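Spring Clothing Swap at Tulton Hall

It's nearly time to turn out your closets again, friends! The April swap is coming, and if it's anything like the last one we'll be up to our elbows in sweaters by lunchtime.
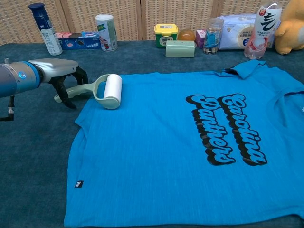 Bethel Abera and her aunt Zewditu will be at the door from 9 in the morning, and they've asked me to pass along a few things (the same few as last time, I'm afraid, but we do have new neighbors). Please bring clothes clean, with the pockets emptied and any pet hair taken off. You may bring up to 15 pieces, and you'll get a ticket for each one. Kids' clothes go on the tables by the kitchen and don't need tickets at all.

Florêncio Mota has kindly offered to do hems and buttons again, so if you find a pair of pants you love that are 2 inches too long, take them over to him and have a chat while you wait. Coffee is from Araya, and Evander Imrie is baking, so do come hungry!

Whatever is left at the end goes to the Pornivel shelter. Hangers are very welcome too, any kind but wire.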